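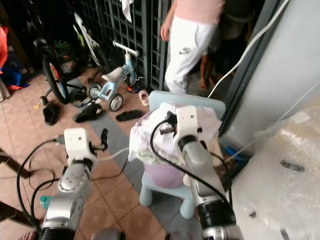
Tokau Flowers Drops "Always Fresh" Claim, Will Print Cut Dates on Every Bunch

30/09/2020

Tokau Flowers, the family-run florist and wedding flower supplier, will stop using the words "always fresh" in its shop, on its website and on its delivery cards. Every wrapped bunch will instead carry the date the stems were cut and the name of the farm that cut them.

The change follows a check the shop ran on its own stock in July. Staff asked suppliers for the cut date on 800 stems sold as fresh that month. Suppliers could give a date for 305 of them.

"We had been telling customers something we couldn't back up," said owner Ruby-Lee Rewi. "I don't think we were any worse than the shop down the road. I also don't think that's much of a defense."

Rewi said she has little patience for the promises her trade likes to make. Vase life guarantees came up early in the review, and Tokau has decided against offering one. A rose kept next to a sunny window and a fruit bowl will droop early whatever the card says, and most guarantees she has read exclude both.

The shop has also pulled the sachets of flower food it used to sell at the counter under the name Zorine. Head designer Lakmal Abeysekara kept matching bunches of carnations in the back room for 21 days, half with the powder and half in plain water changed every other morning. He saw no difference worth charging for.

"Maybe a different powder does better," Abeysekara said. "I'd want to see it in my own buckets first. Change the water and cut the stems again. People have known that for a long time, and it's free."

Three growers have agreed to put cut dates on their boxes: Jayasinghe, Sorov and a small dahlia farm run by Nigel Cheetham. Others were asked and said no, or said yes and then stopped answering. Tokau will keep buying from some of them, mainly for greenery, and those stems will be labeled "date not given."

Cheetham is not sure the labels will last. "Shoppers say they want to know, and then they buy the pink ones," he said. "I'll write the date on the box. It takes me a minute. Ask me next summer if anyone read it."

Prices will stay as they are for now. Rewi would not promise more than that — imported stems have been hard to get this year, and she expects winter to be expensive. Wedding and funeral orders already booked will be filled as agreed, with cut dates listed on the invoice where the grower supplies them.

Same-day delivery continues for orders placed before noon. The shop has removed the word "guaranteed" from that page too.

Press contact: Rajitha Dissanayake, Tokau Flowers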